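Home | Kitchen | Laundry | Workshop | Odds and Ends | Archive

Getting the Last of It Out of the Cup

Notes on tubs, pots, cartons and other small containers with something white and sticky left in the bottom 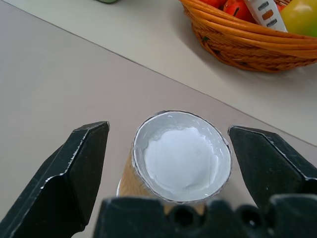 Do you have to rinse a food cup before it goes in the bin?

If it's going in the recycling, scrape it well and give it one quick rinse. If it's going in the trash, scrape it and leave it at that.

I have now saved you reading the rest of the page, which runs to some length and includes an opinion about spoons.

Still here? Fine. I've been keeping house for a family of yogurt eaters for 18 years, and in that time I've come to believe that the last inch of anything takes more work than all the inches before it. Sour cream, plain yogurt, tile grout, spackle, wallpaper paste, the zinc stuff for sunburn: it all behaves the same way once it's down in the bottom of a cup. It sits in a heap in the middle where you can see it, and it smears up the wall where you can't get at it. People then either throw out a good two spoonfuls or stand at the sink running hot water for as long as it takes to fill a bathtub.

Scraping first

Use a small silicone spatula, the narrow kind sold for jars. Mine is a Juhl and it has outlived two dishwashers. A regular spoon has the wrong curve for a straight-sided cup. It touches the wall in one place and skates past everything else, and then you go around again, and again, making that noise.

Hold the cup tilted, spatula flat to the wall, and turn the cup instead of your wrist. One full turn for the wall, one for the corner where wall meets floor, then lift out what you've gathered. If you own no spatula and refuse to buy one, a strip cut from the lid of a plastic tub does nearly as well. Round one corner with scissors to match the bottom of the cup. I used one of these for years before I was given the Juhl, and I'm still a little resentful of how much better the Juhl is.

Paper cups want a lighter hand than plastic ones. The lining is thin, and if you go at it with a metal spoon you'll end up with shreds in your sour cream. A rim that has already gone ragged should be left alone. Pour and scrape from the opposite side, where the edge is still good, or you'll push crumbs of paper down into the food.

Rinsing without running the tap forever

Cold water for anything made from milk. I know hot feels more serious. Hot water cooks the protein onto the wall and gives you a film that you can then spend the evening admiring. Start cold, swirl, dump. Warm and soapy comes after that if you're planning to keep the cup.

For a quick rinse, two tablespoons of water is plenty. Put it in, cover the top with your palm, shake, pour into the next cup. You can do a whole row this way with the same water, going from the cleanest cup to the dirtiest. My brother-in-law, Valdemar Overgaard, does it from the dirtiest to the cleanest and cannot be talked to.

If it's the end of dinner and there's dishwater in the sink anyway, just dunk the cups in that. They don't need to sparkle. They need to stop smelling before pickup day, which in July is a tall order for anyone.

Coated paper cups and where they go

This depends on your town, and your town has probably changed its mind since you last looked. Plain cardboard is easy. Paper with a plastic or foil lining is where the trouble starts, as many places won't take it with the paper at all. Tear a clean one down the side and look at the torn edge. If you see a skin stretching or a shiny layer peeling away from the paper, it's lined, and you should check the list before tossing it in with the newspapers.

Some tubs come with a cardboard sleeve around a thin plastic cup. Those are meant to be pulled apart. Look for a perforated line running down the sleeve, get a thumbnail under it, and pull. If it has been in the fridge for two weeks it'll be damp and come off in tiny pieces, in which case you have my sympathy and nothing else.

Using up what you scraped out

Two spoonfuls of plain yogurt or sour cream will:

- loosen a vinaigrette that came out too sharp
- go into pancake batter in place of the same amount of milk
- sit on top of soup and make it look as if you tried
- marinate one chicken thigh, if you happen to be feeding one person one chicken thigh

Mayonnaise is easier still. Leave it in the container, add vinegar, mustard and oil, put the lid on and shake. Now the dressing has cleaned the walls for you and you only have salad to deal with.

If the cup has been eaten from directly, with a spoon that went back and forth to somebody's mouth, finish it or throw it out. I don't care how it smells. The same goes for one that sat on the counter all afternoon. My rule is that dairy left out for two hours is done, and on a hot day I cut that in half.

When it's paste and not food

I keep a stack of cups in the garage for mixing filler and glue, and they cause more damage than the food ones ever did. Never rinse filler, grout or plaster down a drain. It sets in there. I once paid a plumber 129 dollars to come and tell me so, and he told me twice.

Let the leftovers harden in the cup. A flexible plastic cup can then be squeezed until the lump pops out whole, which is a pleasure I'd recommend to anyone having a slow month. A paper one goes in the trash, lump and all. To keep a half-used batch of water-based paste soft overnight, lay a piece of plastic wrap right down on the surface, pressing out the air, and put a damp rag over the top. It won't save plaster. Plaster has somewhere to be.

Label everything. White wood glue, white filler and plain yogurt look very much alike from above, and a cup is a cup. Nothing from the garage comes into my kitchen, and nothing from the kitchen goes out there without a strip of masking tape and a word on it in thick marker. If you can't tell what's in a cup, don't sniff it to settle the matter. Get rid of it.

Keeping cups from tipping

A small cup with a little in the bottom is top-heavy once a spoon is standing in it. Take the spoon out. That's the tip. If you can't, set the cup on something with a lip: a saucer, a jar lid, the tray from an old plant pot. The lip also catches the ring of goo that would otherwise glue itself to the table and take the finish with it.

On the subject of table tops, watch the joint if yours is in two parts. Drips run straight into a seam and stay there, and a sponge only pushes them farther down. Fold a dry cloth over the edge of an old plastic card and draw it along the line in one direction. Follow with a barely damp cloth, then a dry one. For something that's already hard, lay a damp cloth on it for ten minutes before you start, and go get a coffee. I used to attack ours with a toothpick. The toothpick broke off in there and remains to this day.

Washing and reusing

Plastic cups with lids are worth keeping in modest numbers. Paper ones, no. Once the rim softens or the lining cracks they can't be cleaned properly, and they go furry at the base.

The good uses are seeds, screws, bacon fat (metal or heatproof only, please), and paint for touch-ups. I start tomatoes in yogurt cups every March with three holes poked in the bottom. A hot nail makes a neater hole than a drill bit, which grabs and splits the plastic. Do it outdoors, with pliers holding the nail, and don't breathe over it.

Set a limit on how many you keep. Ours is one Skarkard box under the stairs, and when the box is full the next cup goes out. Before the box we had a cupboard, and when we finally emptied it there were 80 cups in there and lids for 40 of them, mostly the wrong 40.

To get the last smell out of a plastic cup, fill it with cold water and a spoonful of baking soda and leave it overnight with the lid off. For stubborn garlic, stand it on a sunny windowsill for a day afterward. If it still smells, it's a screw cup now.

Odds and ends from the mail

A reader in an apartment with no dishwasher freezes her unrinsed cups in a bag until recycling day, and so has no smell and no room for ice cream. I pass it on without comment.

Another asks about dried sour cream on a wool sweater. Let it dry fully, pick off what you can, brush the rest with a soft brush, then dab with cool water and a drop of wool wash. Same advice for a car seat, except you'll be doing it in a parking lot.

And to the several of you who wrote about the Millo jar scraper with the bent handle: yes, I've tried it, it's fine for tall jars, and it's hopeless in anything short. The handle hits the rim. The Vesow one is straighter and does both, though it stains orange the first time it meets tomato sauce and never comes back.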